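3.2 Le plan de travail comme rangement ouvert

Reste la question du plan de travail. Dans l'enquête précédente (Iyengar et Mahrous, non publié) on l'avait compté comme surface de préparation, point. Erreur de notre part. Sur les 14 logements visités à Ruvitport, les habitants en parlent d'abord comme d'un endroit où les choses « restent » – le mot revient sans arrêt dans les entretiens. Grille-pain, bocaux, fruits, ustensiles. Le placard, c'est pour ce qui sert moins, ou ce qu'on préfère ne pas voir.

On distingue donc trois régimes, repris dans toute la suite : le dépôt (objet posé, place variable), le poste (objet à place fixe, souvent électrique) et la réserve (contenant fermé ou demi-fermé, contenu alimentaire). Les frontières bougent. Un bocal de légumes secs est en réserve, mais posé devant un pot il passe facilement en dépôt dans les carnets des habitants. Cas tranchés à deux, par B. Haruna et K. Mahrous, sur la base des entretiens et des relevés.

La cuisine du logement Satmont est prise ici comme cas détaillé, parce que les trois régimes s'y croisent sur peu de place. Entretien de plus de 30 minutes avec l'habitante, grille Storari remplie ensuite.

Figure 4 – Cuisine du logement Satmont : porte et poignée, organiseur à tiroir, robinetterie, plan de travail.
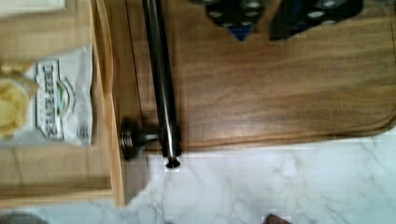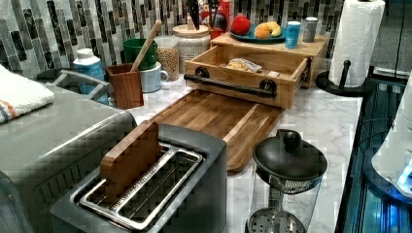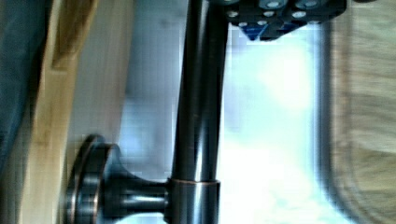
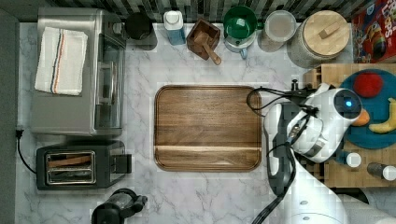 Équipe Usages domestiques et rangement – Département d'ergonomie de l'habitat, Ruvitport

Le meuble intéressant est l'organiseur en bois clair, au fond du plan (fig. 4, deuxième vue). Double statut. Le dessus porte l'assiette de fruits et les canettes, donc dépôt. Le tiroir fait réserve : un emballage alimentaire transparent, froissé, dedans. Même objet, deux régimes superposés, et la grille Storari ne prévoit qu'une seule case. On a codé deux lignes, faute de mieux. L'habitante, elle, ne fait pas la différence : « c'est le coin à manger ».

Les appareils maintenant. Un grille-pain se range sans difficulté dans les postes. Sauf que les postes servent aussi de support : sur la dernière vue, un torchon blanc à rayures fines, plié, est posé sur le petit four. Cas très courant dans le corpus, le dessus plat d'un appareil est traité comme une étagère de plus. Pour le grille-pain de la deuxième vue c'est la fente gauche qui accueille une pièce plate en bois, dressée, palette ou pince. Codée en dépôt, après discusion.

Côté ligne du fond : boîte à couvercle, bouteille à bouchon blanc, bocal en verre, grand pot gris coiffé de bois clair (dernière vue). Alignement contre la crédence, l'avant étant laissé à la préparation d'après l'entretien. Ce principe « du haut vers le fond » – hauteur au fond, gestes devant – est cité spontanément par l'habitante et par plusieurs autres participants.

Les poignées et la robinetterie ont été relevées à part. Barre métallique sombre sur la porte en bois, robinet bronze foncé avec commande latérale (première et troisième vues). La teinte sombre se retrouve sur le tiroir de l'organiseur, poignée noire. Nous n'en tirons rien sur le choix des meubles, l'entretien n'aborde pas ce point. Il compte en revanche pour la prise en main : barre longue et disque latéral ne demandent pas le même geste, et C. Ugwu y revient en section 5.

Deux réserves. Les sachets souples d'abord, comme le sac plastique blanc de la première vue : la méthode Chow les classe selon leur contenu, que nos relevés ne donnent pas toujours. Sur 21 sachets du corpus complet, 14 sont restés en « indéterminé ». Ensuite le moment du relevé. Une cuisine le matin et la même le soir, ça peut donner deux codages différents, et le second passage prévu en octobre n'a pas encore été dépouillé. M. Omoregie en a la charge, les résultats seront ajouté à l'annexe B.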